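4. Moving coins out of the exchange and into your own wallet

Read this section before you send anything. The Pamodico wallet does what you tell it, including the wrong thing, and no support desk can reverse a confirmed transfer. Anyone who offers to do that for a fee is after the rest of your coins.

4.1 Before you start

1. Update the wallet from the Settings page. Ignore update links that arrive by email, even ones that use our logo.
2. Write your recovery phrase on paper. The wallet shows 18 words, and the order matters.
3. Type the phrase back in when asked. If the wallet rejects it, start over with a fresh phrase.

CAUTION: Never photograph the phrase. Plenty of cloud services call themselves private. Treat that as advertising. 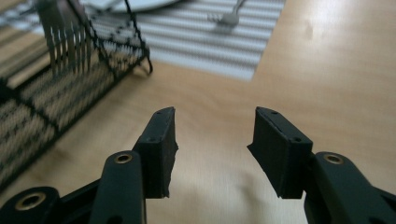
Black gripper fingers over a light wooden tabletop.

4.2 Sending a test amount

1. In the wallet, choose Receive and copy the address.
2. Paste it into the exchange's withdrawal form. Compare the first seven and last seven characters with the ones on your wallet screen.
3. Enter the smallest amount the exchange allows.
4. Check the network setting. Flenley preselects the cheapest network, and "cheapest" may be one your wallet can't read.
5. Confirm, then wait. Transfers can take up to 2 hours when the network is busy, whatever the exchange's countdown says.

NOTE: "Completed" on the exchange side means only that the exchange has finished with it. Go by the balance in your own wallet.

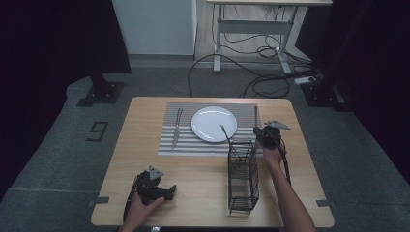 4.3 Sending the rest

1. Repeat the steps above with the full amount. Copy the address again from the wallet – don't trust what is left on the clipboard.
2. For transfers over $1,000, Lorkanberg asks for a second login code. Enter it on the site only, never over the phone.
3. Save the transaction ID.

NOTE: The Parri plug-in promises "insured" transfers. Braulio Salinas, who maintains this guide, asked for the policy in January and has yet to receive one. Until it turns up, leave the plug-in switched off.

Section last checked 17 October 2019. Exchange menus change often, so your screens may differ.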